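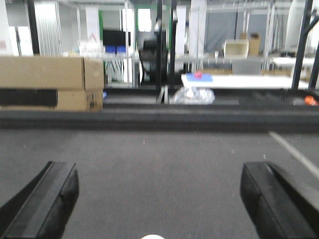 Maribeth Baluyot drove the 25 car for Galang, and by lap 433 at Plirkgate she had one good tire left.
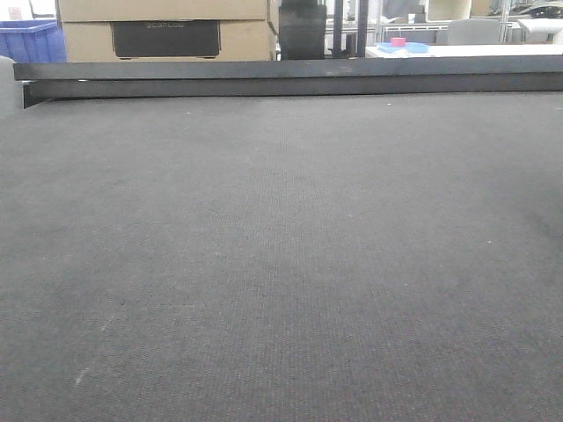 "Stay out," the radio said. She stayed out — there was no money for another set anyway.

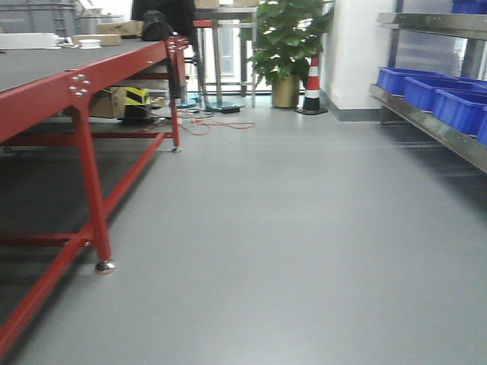
Red workbench and shelving rack

The Prondier car went by on the outside. She let it go and watched her fuel.
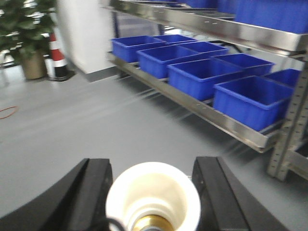 Two: The Garage

She finished ninth. Her father had left the lights on and gone to find coffee.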